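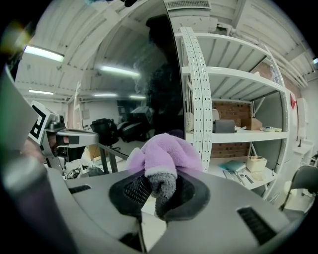

Lavender plush with a bit of white fleecy trim

I have a new favourite colour and I'm going to go on about it for a while, so put the kettle on.

It's lavender. Or lilac, or mauve, or that greyish purple you get on the hills past Irkotley at teatime in October, when the heather has gone over and the light is nearly done. For most of my life I had purple down as a colour for other people. My gran had a purple bathroom (bath, basin, the lot) and I think it put me off for thirty years. Then in spring I bought a secondhand book about the history of dyes, read it in two evenings, and now I can't walk down a street without spotting purple front doors.

The bit that got me hooked was the sea snails. In the ancient world the best purple came from shellfish, thousands and thousands of them for a single trimmed robe, and the dye works smelled so dreadful that they tended to be kept well away from where people lived. And yet the cloth was worth a fortune! I love that. The grandest colour anyone could wear, and it started out as a vat of rotting snails.

If you couldn't run to snails you had lichens. Orchil is the one I'd read about, and it gives a lovely soft purple that fades if you so much as leave it near a window. Then in the 1850s a teenage chemist in London was trying to make quinine, got a purple sludge instead, and had the good sense to dip some silk in it. Mauve everywhere, within a few years. Gloves, ribbons, bonnets, whole frocks. I'd have been unbearable.

So naturally I wanted to have a go myself. No snails were harmed. I started with logwood chips, which came in a paper bag from Bélanger, the little craft supplier I mentioned last time, and I did 6 small skeins of plain white wool in the biggest saucepan I was willing to give up. (It's a dye pan now. It will never see soup again.)

The first two came out nearly black. I'd used far too many chips, which everyone warns you about and which I did anyway. The third was a sort of bruise. But the fourth, oh, the fourth! I'd added much more water and pulled it out after 38 minutes, and when it had dried on the line it was the exact soft, smoky lilac I'd been after. I took it round the house holding it up against things. The last pair went in the same pot when it was almost spent and they're paler still, more of a grey that's thinking about being purple.
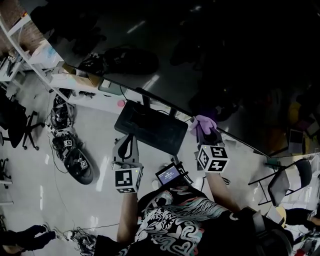

Plaleo left a comment under my last dyeing post saying that tap water matters far more than people think, and that in a hard water area the same chips can go much bluer from one town to the next. I hadn't considered it at all. Our water is as hard as nails, the kettle is a disgrace, and it would explain why my purples lean blue when the ones in the book look plummy. I've now got 2 buckets out by the shed collecting rain and I'm checking them more often than is sensible.

The other thing I've been doing is keeping a purple notebook. Every time I see a good one I write down where it was and give it a name. I'm up to 127 entries, and I'm fond of nearly all of them. There's Wet Slate, which was a roof after rain. There's Bus Seat. There's Inside of a Mussel Shell, and Blackcurrant Yoghurt Just Before You Stir It, and one called Cemarine after the café on the front, where the awning has had so many summers on it that it has gone from proper violet to something like the edge of a cloud. I asked if they were planning to replace it and they said yes, next year, so I went back on Wednesday with my notebook and coloured pencils and sat opposite it for an hour with a cheese scone.

I never get an exact match with pencils. Purple is a slippery thing, it changes completely depending on what you put beside it. Next to yellow it shouts. Next to green it looks like a garden. Put it beside grey and it goes quiet and soft, and that's the pairing I keep coming back to, especially with a touch of white in between to stop the two of them running together.

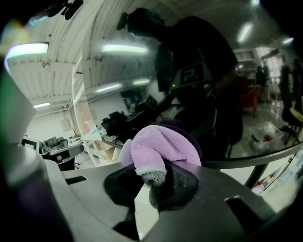
Purple, grey and a white fringe

Next up is a scarf, using the lilac skein and the two pale ones, if I can work out whether there's enough wool. I'm thinking wide stripes with a thin white line. I also want to try alkanet root, which sounds fiddly (you have to soak it in alcohol first, apparently, and then it may go grey on you regardless). If you've had any luck with it, do tell me how long you left it. The rain buckets are a third full.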